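Vorby Cell Set-up Guide
Section 7: Processor placement faults
Last revised September 20, 2022

Read this section when the cell stops during processor placement, or when a finished board fails its power-on check and the placement log shows a force warning. General gripper faults are in Section 5.

7.1 What the fault looks like

The arm halts above the socket and the panel shows code 161, "Seat force out of range". The gripper keeps hold of the processor. It will not open on its own until the code is cleared.

CAUTION: Do not press Resume. In software older than the July release, Resume repeats the last downward move from the current height and can drive the processor into the socket pins. Bent pins on a Xeon board usually mean a new board.

CAUTION: Keep your hands out of the case until the stop button is latched. The arms hold position under power and may move when a code is cleared.

7.2 Clearing the fault

1. Press the stop button and check that it has latched.
2. Note the code and the cycle number on the fault sheet.
3. Release the stop button, stand clear and select Retreat. The arm rises straight up by 200 mm and waits.
4. Latch the stop button again.
5. Take the processor from the fingers, holding it by its edges. Put it in an anti-static tray.
6. Look at the socket with a lamp held low to one side. A bent pin catches the light differently from its neighbours.
7. Check that the load lever and retention frame are fully open. A lever that has dropped back is the most common cause of code 161.
8. Check that the tower is square to the table stops – a case that has crept will put the socket out of line.

Socket and tower during placement work:

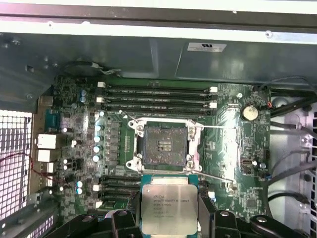
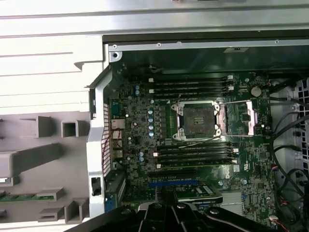
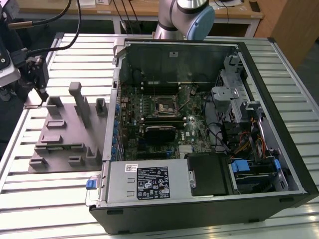
Yolandi Jacobs adds that on the Hlongwane line step 8 should come before step 7. Most of her 161 codes came from towers that had shifted when the side panel was pulled off, and the levers were fine. Either order is safe as long as both checks are done.

7.3 Restarting

1. Load a fresh processor. Do not reuse the one from the fault until it has been inspected.
2. Set arm speed to 16 per cent.
3. Run Find Socket, then Place, with one hand on the stop button.
4. If the code does not return, set the speed back to normal.

Note: If code 161 comes back on the same tower, take the tower out of the cell and tag it. Do not try a third time.

Note: Code 99 straight after a restart means the wrist camera has not found the socket. Clean the lens and run Find Socket again.

Send fault sheets to Gediminas Dzene at Zondadlow with the cycle number filled in.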